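Bindbridge Forum > Manipulation > Methods and results

Topic: Bimanual bin sorting, handoff segmentation vs. single policy

rslanina_lab
Posting results for the two-arm sorting task, as promised in the December thread. We compared two ways of labeling the same demonstrations. Method A is one flat episode per object with a single language instruction. Method B cuts each episode at contact changes: first gripper closes, second gripper closes, first gripper opens, second gripper opens. Same backbone, same training steps, same seeds.

The dataset is 1635 episodes. Evaluation was 416 rollouts per method, on objects seen in training but in new start poses. Cartons are the hard category. They are wide relative to the jaw opening, and a small yaw error at the first grasp leaves the second arm with a corner instead of a face.
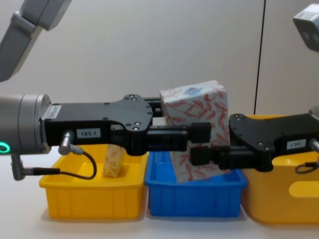

Why cut at contact changes and not at fixed time intervals?
Contact changes line up with the points where the policy has to pick a different behavior. Fixed intervals put most of the cuts in the middle of a reach, where there is nothing to decide, and the labels end up close to noise.

Result: Method B drops the object less often during the transfer. On small boxes there is no difference between A and B that I would defend. On cartons the gap is clear in all seeds. Placement accuracy in the target bin is the same for both.

torque_ledger
How are you detecting the contact changes? If it's gripper width alone, a wide carton stops the fingers early and the threshold has to be set per object. We went through this with the Grostus set and ended up relabeling nearly 700 episodes by hand.

rslanina_lab
Width plus motor current. Width velocity has to fall under a threshold while current stays above another one for 26 consecutive samples. One pair of thresholds for all objects. Rozália Michalík checked a random subset against video and the bad cuts were mostly on soft packaging, where current ramps slowly.

malberg_user
I don't buy the comparison. Method B gets extra supervision. You are telling the model which phase it's in, then reporting that it does better at the phase boundary. Run A with the phase as an auxiliary prediction target and no segmentation. If that closes the gap, the segmentation itself is doing nothing.

rslanina_lab
Fair point on the auxiliary target. We haven't run it. I would still expect a difference, because in B the action chunks never cross a boundary. In A a chunk can start before the second gripper closes and end after the first one opens, and it gets executed open loop. Most of the drops in A are early releases inside a single chunk.

malberg_user
Then shorten the chunks in A. That's a one-line change and it tests your explanation directly.

rslanina_lab
Halved them on one seed. Early releases went down, but the approach got jerky and first-grasp failures went up, so total success barely moved. One seed, so treat it accordingly.

The state that matters most is the one where the first gripper has the carton and the second is near it with its fingers still open. Both methods reach it. They differ in how long they stay there.

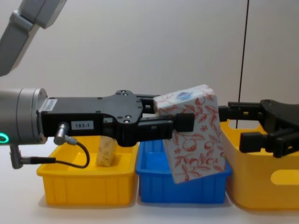

In A the dwell time in that state has a long tail, and the rollouts in the tail are the ones where the second arm drifts off the approach line and has to come back. B has a much tighter distribution. I can post the histograms once the axis labels are fixed.

procházka_fan
Does the second arm see anything useful at that point? With our Procházka mounts the wrist view is all carton in the last part of the approach, and we had to rely on the chest view for alignment.

rslanina_lab
We masked the wrist views during approach as an ablation. Small drop for both methods. Masking the chest view hurt a lot more, again for both.

torque_ledger
Same experience here. I side with malberg_user on the missing baseline, though I think the chunk boundary explanation will hold up. Please report drops and early releases as separate columns. The Grostus report merged them and the table is useless for this question.

malberg_user
Agreed on the columns. I'd also like the thresholds in the config file and not in a footnote.

rslanina_lab
Thresholds are in the config now, under segmentation. Ľudovít Slanina has the auxiliary-target run queued on three seeds. I'll put the numbers in this thread, separate columns.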